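Muvar Desk: a review after a winter of too much news

By Paloma Strickland
Feb 1, 2021

I read a lot of news. I read it at breakfast, I read it in line at the pharmacy, and for most of last year I read it in bed with one eye closed, which my optometrist had some thoughts on. So when a reader wrote in and asked whether I'd tried Muvar Desk, the news reader from a small outfit called Prirkholm, I had it installed before I'd finished her email.

That was in the fall. I've used it every day since and I really, really like it. I have complaints too, and I'll get to them, but I want to start with the thing that won me over.

When a big story breaks, Muvar stacks every report on it into one thread, oldest at the bottom, newest on top. Plenty of apps do some version of this. What Muvar does that I haven't had before is mark what changed. If a wire story said one thing at nine in the morning and a different thing at noon, the noon version carries a thin yellow bar next to the new sentence, and you can tap the bar to see the old one. When the age of somebody in a story gets corrected, you see it. When "police said" turns into "a neighbor said," you see that too. I used to work a copy desk at a county paper and we did this by hand with two printouts and a ruler, so you can imagine how I felt the first time I saw that yellow bar!

It also shows where a report came from. Say an outlet in Ohio is repeating a paper in Lisbon, which got it from a radio station. Muvar draws a little ladder down the side with each rung labeled. On a slow day you won't care. On a bad day, when everybody is quoting everybody and half of it will be gone by supper, it's the first thing I look at.

Setup

Easy, mostly. You pick your sources from a list of 2,000, or you let it pick 20 for you based on where you live and what languages you read. I let it pick, then threw out the celebrity stuff and added three foreign papers. The translation is decent for Spanish and Italian. For Polish it gets the nouns right and the rest is a coin toss (my mother-in-law read a few over my shoulder and laughed out loud).

The first sync was slow on my old tablet. On my phone it was done before I'd found my glasses.

Alerts

I was ready to hate the alerts, and they turned out to be the second-best part. There are only two levels, Now and Later. Now makes a sound. Later goes into a digest you get at an hour you choose. That's the whole menu. Mine comes at 5:30 in the evening while I'm getting dinner going, and I read it standing up at the counter with the radio off. 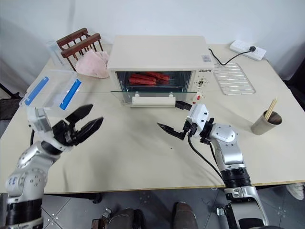 Sausages on the rack, door down.

The digest runs to a page and a half on a normal day. It's written by people, with initials at the bottom, and you start to get to know them. W.K. is dry and a bit grumpy. T.O. loves a weather story. If you follow a long court case, they'll put a two-line recap in italics before the new part, so you don't have to go digging for who the second defendant was. I wish every newspaper did this.

You can hold up to 36 threads at a time. I have never come close, but I know a few of you have that kind of brain.

How it compares

I spent two years with Zullero before this, and I still think Zullero is the faster of the two. If you want the headline first, before your brother-in-law has it, stay where you are. Its search is also better. Zullero lets you search inside quotes only, which is wonderful when you half remember what a mayor said and can't remember which mayor.

But Zullero never tells you when a story has been rewritten under you. I once forwarded an early report to my whole family from it, and by the time they opened the link it was a different article with a different town in it. I looked like I'd made it up.

Wojcik is the other one people ask me about. It's pretty, and the big type is great for tired eyes. I found the foreign coverage thin, and it buries corrections in a separate tab that I forgot existed for weeks at a time. For local news I'd still give it a look, especially if you're in a mid-size city.

Things I'd fix

The saved articles folder is a mess. You can't sort it, you can't name anything, and after I passed 3,000 saves it started opening at the oldest one every single time. Scrolling back up to the present is a workout. I wrote to support and got a nice reply saying sorting is planned for March, so we'll see.

Video is clumsy. Clips open sideways on my tablet, and the sound starts even when I've told it not to. If you share a house with a light sleeper, turn video off in settings (it's under Reading, not under Sound — took me ages to find).

The comments section is empty most of the time. I count that as a plus, but you may not.

And please, Prirkholm, a dark mode that's really dark. The one we've got is the color of wet cement.

Who it's for

If you check the news twice a day and you're happy with that, you don't need this, and good for you. If you're someone who reads the third paragraph first, who wants to know which reporter was there and which one was on the phone, who gets a little itchy when a number changes between morning and night — get it. I've talked my sister into it, and my old city editor, and he doesn't like anything.

There's a free version with ads and five threads. I used that for the first two weeks and it was fine. The ads are small and stay at the bottom. I pay for it now, mostly for the digest.

Next time I'll be looking at weather radios, so if you've got a favorite, send it along.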